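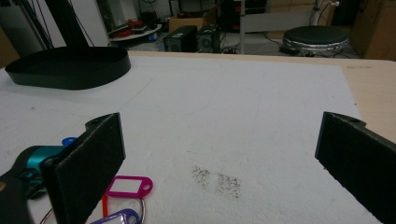

Minutes of the key and tag meeting
Furncombe building, work room, September

The meeting opened at 4:15 p.m. Minutes of the previous meeting were read and approved with one correction: the replacement fee for a lost key is per key, with the ring and tag included.

1. Matters arising

The locksmith's bill from the summer has been paid. The spare for the side gate has still not turned up. It was agreed to have a new one cut before the end of the month and stop looking for the old one.

2. Colored tags

The meeting went over the use of colored plastic tags in place of the old stamped discs. Tenants at the Jurnness end have asked for the change twice. Points noted:

Colors in use are magenta or pink, purple, blue, red, orange, yellow and green.

Several tags are linked together on metal split rings. One member felt this makes it too easy to hand over a whole bunch when a single key was asked for. Others prefer it, as the loose ones go missing. Left as it is until the next meeting.

Labels go in the window of the tag, in pencil, room number only. No street address on any tag.

Plastska has quoted $300 for a full new set of tags with rings. Böttcher quoted more and could not give a delivery date. Agreed to order from Plastska.

3. The sorting table

The white foam board stays on the wood table. It has picked up scuffs and a few smudges, but keys show up well against it and it saves the tabletop. Replacing it was discussed and turned down for this year.

There were complaints about crumbs and grit on the board. Whoever uses the table is to brush it off at the end, including under the tray. A hand brush will be hung by the door.
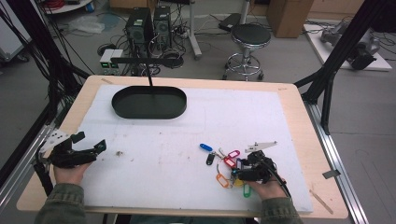
The oval tray is for returned keys only. Pens, coins and mail do not go in it. Keys left in the tray are to be put back on their hooks by 6 p.m. the same day. A second tray was suggested for keys going out and was not supported.

4. Key fobs

Room 803 has asked for an additional fob. Approved, subject to the usual deposit. It was pointed out that the fobs are harder to tell apart than the keys, and that a colored tag should go on each one before it is handed out. Agreed.

Fobs not used for 90 days will be switched off. A notice will go up by the mailboxes first.

5. Money

The balance in the key account is $1,490 before the Plastska order. Deposits held are listed separately and were not discussed.

6. Any other business

The hook board needs relabeling once the new tags come in. Two members offered to do it together on an evening.

A question about the bike shed lock was held over, as the person who raised it had left.

The meeting closed at 5:05 p.m. Next meeting in November, same room.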